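Chapter 2: When Counters Run Out

I met my first overflow bug in December, at a small firm called Dollby. Our door locks kept a count of seconds, and after 49 days they simply quit opening – all 600 of them! I blamed the batteries for a whole morning. 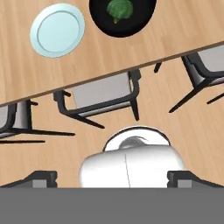
The count lived in a box too small for it, so it rolled back to zero and the lock figured no time had passed. We'll build that same bug in this chapter, on purpose, and then fix it.

Comments

Hertta Salminen: Ran it on my Cistora board, same freeze.

Sekar Latuheru: Is the fix in chapter 3?

© Helier | Contact | Back to top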